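Search this forum
Search
Mug trees: yes or no?
Posted by brimarholm on Friday
3 min read

brimarholm
Right, I need opinions before I buy anything else. We've moved into a flat with a kitchen about as wide as a bath towel, and the one cupboard that takes mugs is also the one with the boiler in it. So I'm thinking of keeping the everyday stuff out on the side. Mug tree, a rack for plates, and the frying pan wherever it'll go. My other half says it'll look like a car boot sale. I've got 22 mugs (I know, I know) and I'm not ready to talk about getting rid of any.

tomer_k
Mug tree, yes! Had one for years. Get a wooden one with a decent heavy base, because the skinny metal ones go over the minute you take a mug off one side and leave the other loaded. Two or three mugs on it that you really use, everything else in a box on top of the wardrobe.

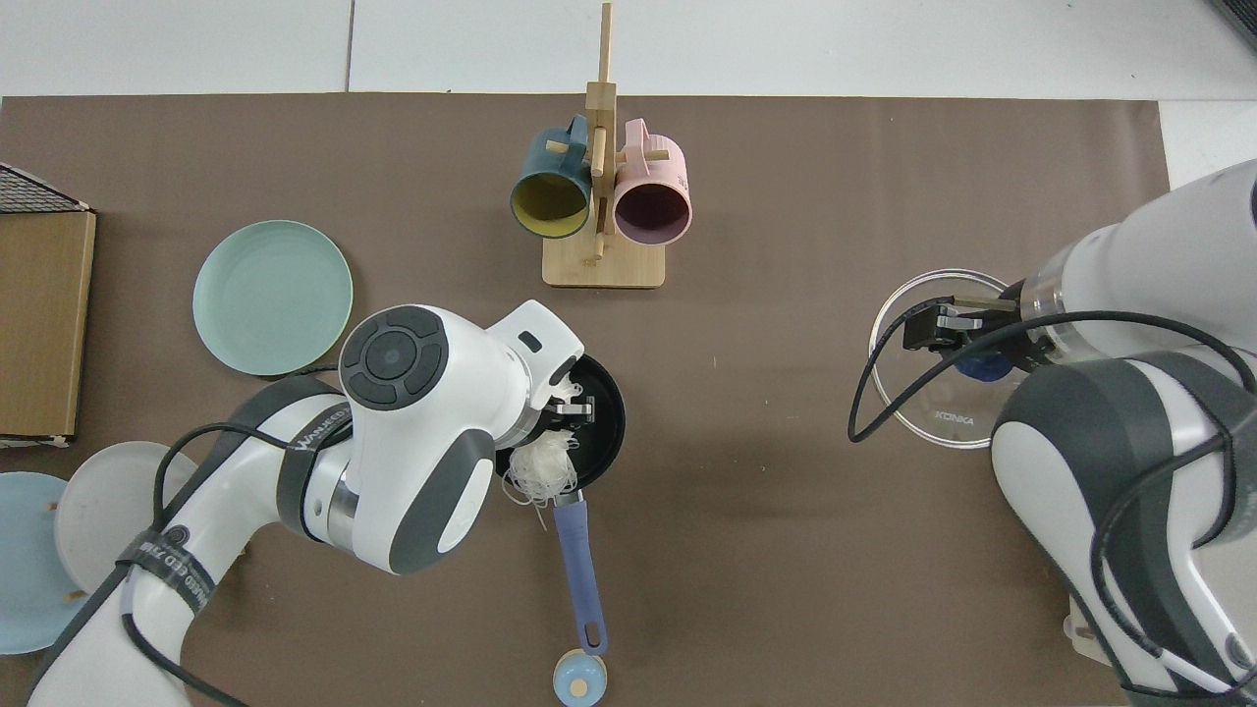

I'm a big fan of odd colours as well. A teal mug with a yellow inside next to a pink one with a purple inside cheers me up at six in the morning far more than a matching set ever did. Same with plates, mine are mint, pale blue and white and I've stopped pretending they go together.

bosman
Going to disagree with all of this, sorry. Anything left out in a small kitchen gets greasy. If you fry even twice a week your mugs will have that sticky film on them, and then you're washing a mug before you've had your tea. Put up one shelf with a door. Mine was 400 mm deep and took the lot, pan included.

brimarholm
Rented, so no drilling :( And the film thing does worry me a bit. Is that with the extractor on?

bosman
With the extractor on. It's a landlord's extractor though, it mostly hums.

ellance
Depends how far the tree is from the hob, surely? Mine lives by the kettle and I've never had a sticky mug. What I would say is don't hang them if you've got the thin china sort with a glued handle. I lost one in April that way, handle stayed on the peg and the rest went in the sink.

Also wire racks are brilliant for plates but get one with a tray, or put a mat down under the whole lot. A big mat saves the worktop and you can just lift it and wipe.

tomer_k
Seconding the mat. Brown hides tea.

bosman
Brown hides tea so you never wash it, yes.

ellance
Ha, fair. Where's the pan going, brimarholm? A hook on the back of the door might hold it if it's a light one.

brimarholm
It's cast iron and weighs more than the cat, so I think it stays on the hob. I'll try the tree by the kettle with four mugs and see who wins. The other 18 are under the bed for now.

248 views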